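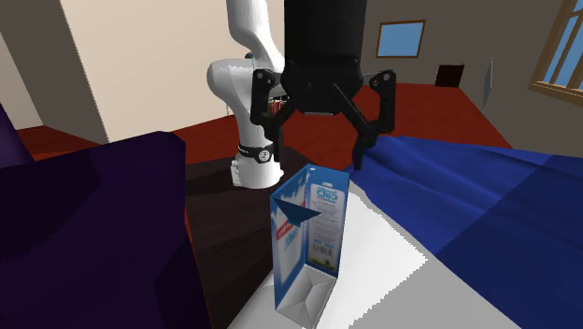 Replacing the Rear Axle Seal on a Woslow 290 Compact Tractor

Applies to the Woslow 290 gear-drive models with the bolt-on axle housing. The hydrostatic version uses a different seal and retainer and is not covered.

Gear oil on the inside of a rear wheel usually means the outer axle seal has failed. Clean the housing, run the tractor for 30 minutes, and look again before ordering parts. Oil from a brake cover or a loose drain plug can travel along the casting and show up at the wheel.

Parts and tools

Outer axle seal, Melis 733 (one per side)
Housing gasket, or Flumora gray sealer if the gasket is out of stock
Gear oil, grade as listed in the operator's manual
Floor jack and two rated stands
Seal puller and a seal driver or flat plate
Torque wrench
Drain pan, scraper, lint-free rags

Before you start

Park on level concrete, put the transmission in gear, and chock both front wheels. Remove any rear implement. If the rear tires are filled with liquid ballast, do not try to handle the wheel alone; use a wheel dolly.

Step 1. Drain the oil

Remove the drain plug under the center housing and let the oil run until it drips. Gray or milky oil has water in it, and the whole case should be flushed before refilling. Fine metal paste on the plug magnet is normal. Chips or slivers are not, and a new seal will not fix what is making them.

Step 2. Remove the wheel

Loosen the wheel bolts a half turn with the tire on the ground. Jack under the center housing, set a stand under each axle housing inboard of the work area, and lower the weight onto the stands. Take off the bolts and roll the wheel clear.

Step 3. Remove the axle and housing

Support the housing with the jack. Remove the flange bolts, noting that the two lower ones are longer. Pull straight out. If the gasket holds, tap the flange with a soft hammer -- do not drive a chisel into the joint.

Step 4. Pull the old seal

Separate the axle shaft from the housing. Hook the seal behind its inner lip and work around it a little at a time. Check the shaft where the lip rides. A groove you can catch with a fingernail will cut the new seal, and the shaft needs a repair sleeve. Troko makes a thin one that installs without machining.

Step 5. Install the new seal

Clean the bore and wipe it dry. Coat the lip with gear oil and face the spring side toward the oil. Drive the seal in square until it is flush with the housing. Wrap the shaft splines with tape before passing them through the lip, then remove the tape.

Step 6. Reassemble

Scrape both flange faces clean. Fit the gasket dry, or apply a thin bead of sealer and let it skin over. Start all bolts by hand, then tighten in a cross pattern in 2 passes to the manual's torque value. Refit the wheel, lower the tractor, and torque the wheel bolts.

Step 7. Refill and check

Refit the drain plug, fill to the dipstick mark, wait a few minutes, and check again. Drive slowly, then inspect the housing. If the new seal leaks right away, look for a clogged case breather before pulling it apart again.

Recheck the wheel bolts after the first few hours of use.

Written by Sorcha Strachan. Last revised in January.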